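Does Sorting Kitchen Tools Into Clear Bins Help Anyone Find Them?
Project report, Household Design Studies
Ratree Limsakul and Finbarr Ó Gríofa
Supervisor: Valbona Vidmar

1. Why we picked this

Advice on tidy kitchens is easy to find and mostly says the same thing. Take everything out, group it by type, put each group in a clear container. The guide we were given as a starting text, put out by the storage shop Klinhom, promises that a cook using clear bins will "reach for the right tool every time." It gives no source for this. We wanted to know if it held up in a shared kitchen where several people cook and none of them bought the bins.

We should say that neither of us expected much. Finbarr's view at the start was that a drawer is a bin with a lid on it and people manage fine with drawers. Ratree thought the bins might help with small items and do nothing for the rest. Helmut Stüber, who lent us his kitchen, thought the whole question was silly but wanted his drawer cleared out.

2. What we did

The tools came from one deep drawer and a hook rail. We asked the people who use the kitchen to fetch a named tool whenever they were about to cook, and we wrote down whether the first thing they touched was the right one. We logged 865 fetches in all, first with the old drawer and then with open clear plastic bins on the table. The bins were the plain kind. Klinhom also sells a divided one for 50 dollars, which we did not buy.

The groups were supposed to be spatulas, spoons and "other." Knives were left out of the bins from the beginning. Standing them point up in an open container looked dangerous to us, and standing them point down hides the blade, so you have to guess which knife you are pulling out. That left them lying on the tabletop, which we do not recommend either. The guide has a nice paragraph about knives having "a home of their own" and does not say where that home is.

The box grater did not go in anything. It is too wide to share a bin and it stands up by itself, so it went behind the row.

3. What we found

With the drawer, 55 percent of first touches were correct. With the bins the share went up, but most of the gain came in the first days, when everybody had just watched us put the things away. After that it slid back. By the end of August we could not honestly tell the two setups apart for spoons. For spatulas the bins still looked a little better.

Color seems to matter more than the container does. People who were asked for the pink spatula found it fast in both setups. People who were asked for "a spatula" took whichever handle was nearest, and then it depends on your rules whether that is a correct fetch. We counted it as correct. Beathag Strachan, who read our draft, thinks this flatters the bins, and she may be right.

The handles were a bigger nuisance than we had planned for. Silicone heads are wide, they lean, and the handles cross. Pull out one and another comes with it. The drawer had this problem too, but there the loose one stays in the drawer - from a bin it lands on the table.

4. What went wrong with the groups

The categories did not survive contact with people who were cooking. A red spatula kept ending up with the spoons. We moved it back each evening and it returned. At some point we stopped, and it is in with the spoons in our last setup. One cook told us it was "more of a scraper," and we do not have a good answer to that. A black slotted spatula was used so often that it was rarely in any bin when we checked.

The "other" bin was worse. The idea was to keep it for odd tools, but odd tools are odd because they do not fit a bin. What it collected was things that do not belong to cooking at all, such as a cable. An open container with room in it will be used as a place to put things down, and no label we tried changed this.

5. Limits

This was one kitchen with one set of tools. The drawer always came first and the bins second, so some of the gain may be plain practice. We should have switched the order halfway and we did not think of it until too late. The 2 of us also did all of the logging, and our notes disagree in places about what counts as a first touch. Valbona asked us to report how often, but we only noticed after the paper sheets had been merged.

6. Where this leaves the claim

We would not repeat the sentence from the guide. Clear bins made the tools easier to see, and seeing them was a small help for a short time. If someone wants them because the table looks better that way, fine, but that is a different claim and it should be sold as one. For the next group we would suggest testing fewer tools before testing any containers. Helmut has kept the bins. He has also started putting things back in the drawer.

Appendix: the kitchen tools and bins

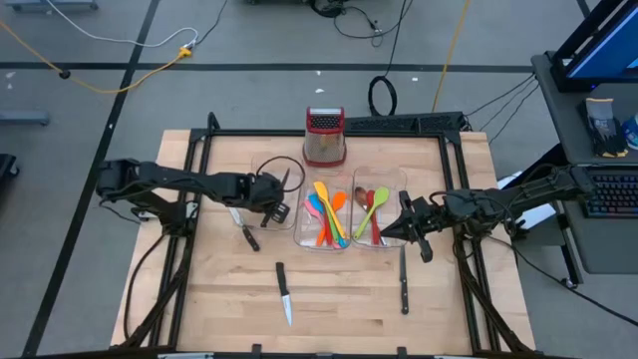
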